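Marble floor

I've been putting off writing this entry for the Bendisside house wiki, mostly because I grew up on marble floors and I have opinions, but Larasati Rahman keeps asking me for it, so away we go.

A marble floor is a floor laid with slabs or tiles cut from marble, which started out as limestone (or its cousin dolomite) and got squeezed and cooked deep underground until it recrystallized. The veins people love so much come from clay, iron and other bits that were in the rock before all that happened. Very pure stone comes out white. Green marble in the shops is often serpentine, a different rock entirely, and it can warp if you set it with the wrong adhesive – ask me how I know!

People have been walking on this stuff for a very long time. The Romans cut it into thin shapes and fitted them together like a jigsaw, a technique called opus sectile, and medieval church builders happily pried up old pieces and used them again. 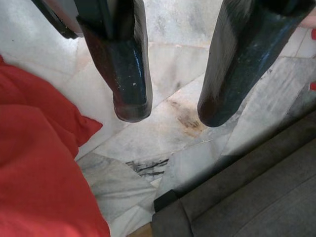
Page last changed on a Saturday in April by Sneha Rawat

Finishes

You'll mostly run into two. Polished marble is buffed until it shines, and it shows off the color best (it also gets slippery when wet, so I'd keep it out of the shower). Honed marble is smoothed but left dull, and it hides small scratches much better. My hallway is honed and my mother's is polished, and we each think the other one chose badly.

Care

Marble is mostly calcite, and calcite reacts with acid. Lemon juice, vinegar, wine and plenty of bathroom cleaners will leave a dull mark called an etch. It looks like a stain, but the surface itself has been eaten away a little, so no amount of mopping brings it back. Use a pH-neutral cleaner and a soft mop, and sweep up grit often. Sealers slow down stains from oil and coffee but they don't stop etching, whatever the bottle seems to promise.

Light etches can be rubbed out with polishing powder and a damp cloth. For anything deeper I'd call a stone person. Vojtěch Hubáček redid my whole ground floor, 517 square feet of it, in 3 days, and the dust got into everything I own.

See also

Terrazzo
Travertine
Grout and grout haze
Underfloor heating (works nicely with marble, though it's slow to warm up)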